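How to report a missing person or a suspected abduction while travelling

Register your trip before you leave. If you are crossing the border at Altwood or going by road to Barkia, give a relative your route, vehicle details and hotel.

1. Call the local emergency number first. There is no waiting period in Veltinwood, and you can report at any hour.

2. Write down the last confirmed contact, with the time and place. Save messages and don't delete call logs.

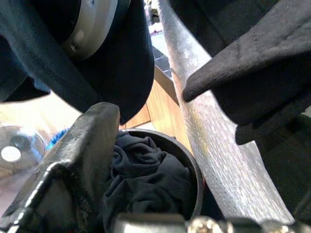

A reader replied that in Drakos the police post also wanted a recent photo in print, and that the nearest copy shop was 30 km away. Carry two prints if you are going that far.

3. Phone your consulate. Have passport numbers ready. The after-hours line may take a while to answer, so stay on it.

4. If someone demands money, don't agree to anything. Note the exact words, any background noise and the number used, then pass it all to police.

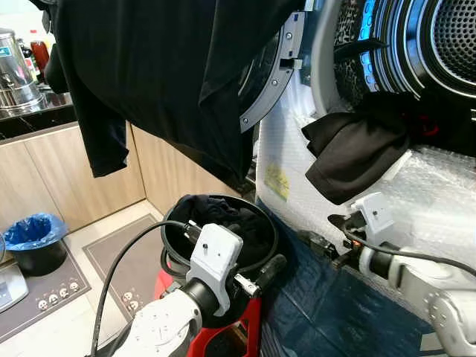

5. Keep one phone free for calls from investigators. Use another for family.

6. Don't post names or locations online unless police ask you to. Send media enquiries to the consulate.

Ask for the report number before you leave the station.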